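How Do You Teach a Robot to Open a Box? The Rules of a Good Teacher
By Mitra Bahrami, for young readers of the Sornmont Science Corner

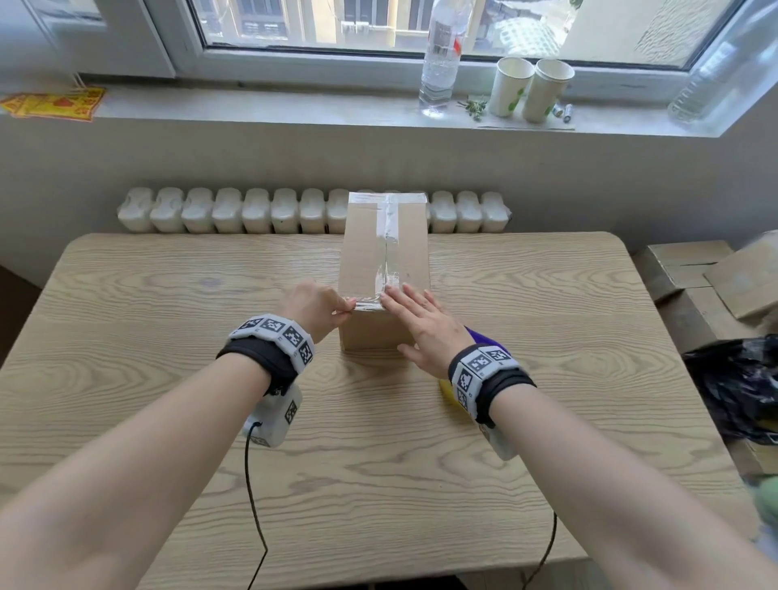 Why a robot needs a teacher

You have opened many boxes in your life. Your fingers find the end of the tape, they pinch it, they pull. You do not think about it. A robot can't do this when it is new. It does not know what tape is, and it does not know that one hand should hold the box while the other hand works.

So people show it. A person wears a strap on each wrist, and on the strap there are small black and white square patterns. A camera can find these patterns easily. When the hand moves, the pattern moves too, and the computer writes down where the wrist was. Later the robot can learn from these movements.

One time of showing is not enough. In our project, which has the name Falcão, we collect 1,000 showings before the robot tries the job alone. For this work we have rules. Some are for safety, and some are for making the lessons clear. I will tell you the most important ones.

Rule 1: Nobody shows alone

In our room there are always two people. One person does the job with the hands. The other person watches and can say "Stop!" When somebody says this word, all hands must stop at once, even if the tape is half off. You can say it also when you are not sure. Czesław Lis, who wrote our rules, stopped us 13 times in his first month. We were not angry with him. Four of those times he was right, and the other times we only lost one minute.

Rule 2: Look at the cables

Our wrist straps have thin cables. A cable on the table is fine, but a cable around a chair leg is a problem. Before each showing we move both arms slowly in a big circle. If something pulls, we fix it first.

Rule 3: No knife

Many grown-ups open boxes with a knife. For our lessons we pull the tape with fingers only. A robot which learns from a knife will want to move like a person with a knife, and we do not want this near people. If the tape is too strong, we take a different box.

Rule 4: Show it slowly, but show it true

It is tempting to make very slow and beautiful movements, like in a dance. But the robot must also learn what to do when the tape wrinkles or tears. So we keep the mistakes. If the tape slips out of the fingers, the teacher takes it again and continues. We write the word "slip" in the notebook. We never write that a showing was good if it was not.

Rule 5: Ask before you record

A camera sees more than the hands. It can see a face, a name on an envelope or a window of a neighbor. Before we begin, we ask every person in the room if it is okay to record. A person can say no, and does not need to explain why. Private papers go into a drawer.

Rule 6: Rest

After 50 boxes the fingers are tired, and tired hands do strange things. Our teachers take a break after 47 at the latest. My colleague Arash Jalali likes to stop much earlier and drink tea. This is allowed.

And when the robot tries?

Now the rules change a little. The robot is strong and it can't feel that your hand is small. People stay behind the yellow line while its motors are on. There is a big red button next to the line, and everybody who comes into the room must learn where it is. The first tries are always very slow, with an empty box.

Something to try at home

Ask a friend to close the eyes. Put a box with an easy piece of tape in front of your friend. Now explain, only with words, how to open it. "Left hand down. More. Pinch!" Then change places. Write down which words helped and which words made confusion.

New words

Marker: a pattern which a camera can find easily.
Showing: one time of doing the job for the robot to learn from.
Emergency stop: the button that switches off the robot's motors quickly.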